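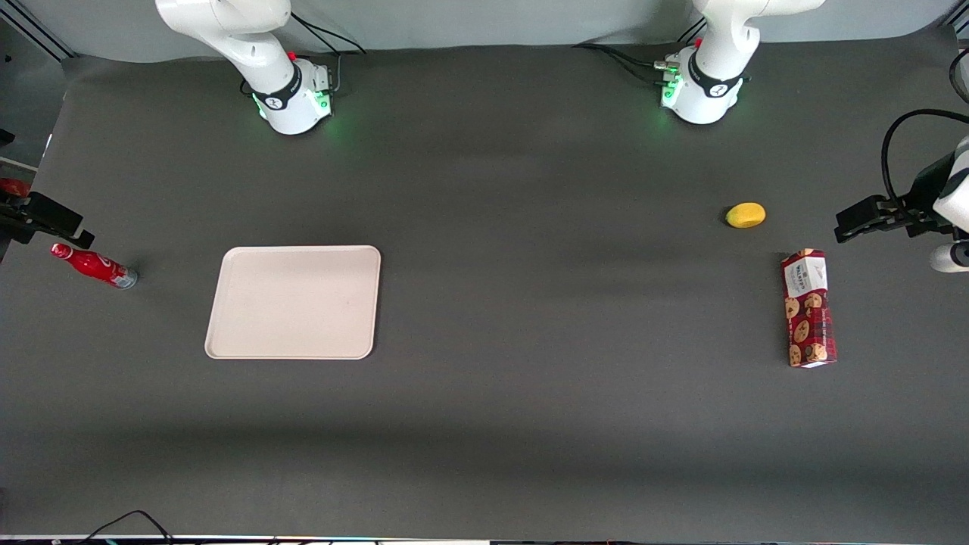 Setting up a tray-packing task is the best first project I know for a student robotics club, and in this tutorial we'll go through the way our club does it, from bare mat to a full set of recorded demos. We call ours the Flukunard task, after the folder name an early member typed in and never changed. You need two arms, one tray and a few things to put on it. Our layout uses an off-white tray on the left half of the mat, a red bottle lying on its side next to it, and a yellow fruit-shaped piece and a box of cookies over on the right. So each arm has something near its own gripper, and the right-hand items have a real trip to make before they reach the tray. That trip is where all the fun is!

What you need

- Two arms on one table, both with parallel grippers
- A matte, dark mat (shiny tabletops gave us terrible reflections)
- One shallow tray with a low rim
- Three items of different shapes
- Masking tape and a marker
- A laptop with your teleop software. We use Zekix, but anything that records both arms together will do.

Step 1: Check your zones

Before you put anything down, drive each arm slowly through its reach with the grippers open. Mark the farthest comfortable point for each one on a sheet of paper the size of your mat. Where the two shapes overlap is your handoff zone. Ours came out smaller than we hoped the first time, and moving the tray 9 cm toward the middle fixed it.

Say out loud which arm you mean, and agree on whose left it is. We name the arms from the robot's side of the table, so the robot's right arm is on your left when you stand in front of it. New members get this backward for a week and then never again.

Step 2: Choose the items

Pick things that fail in different ways. A bottle rolls. A small rounded piece squirts out of the fingers if you close too high on it. A box is easy to pinch across the narrow side and nearly impossible across the wide one, so the wrist has to turn first. Leave some open mat too - beginners need room to put something down badly and try again.

Step 3: Write the task in one sentence

Ours is "Put all the items on the tray, box last." Tape it to the laptop. If two people read your sentence and do different things, rewrite it before you record.

Step 4: Practice, then record

Everybody does 5 practice runs that don't get saved. Then record like this:

1. Both arms go to the home position.
2. Start the recording and wait 2 seconds.
3. Bottle first, with the near arm. Approach slowly, close gently.
4. Yellow piece next. Lift it well clear of the rim before you cross over.
5. Box last. Turn the wrist, grip the narrow side, lower it flat.
6. Open both grippers, go home, stop the recording.

Move the items a little between runs. If they start in exactly the same spot every time, your policy will learn the spot and you'll be very sad at demo time (ask us about June).

Step 5: Sort your runs

Watch everything back at double speed and label each run good, messy or bad. Keep the messy ones in their own folder. We got 43 good runs out of our last club session, enough for a first training pass that beat our old hand-written script on the bottle.

Troubleshooting

The bottle rolls away when touched: come down from straight above, with the fingers on either side of the body.

The arms get in each other's way: park the idle one at home. Yes, every time.

The box tips on release: you're letting go too high. Lower it until it just touches.

If your club is entering the Brurau Student Challenge, sign-up closes 9th October, and this task fits the beginner track nicely. Send us your layouts, we love seeing them - the stranger the items the better!

Filed under: Club Projects, Robot Arms, Beginner Builds

We use cookies to remember your preferences and see which tutorials get read. By continuing to browse the Jafri Robotics Club site you accept our cookie policy.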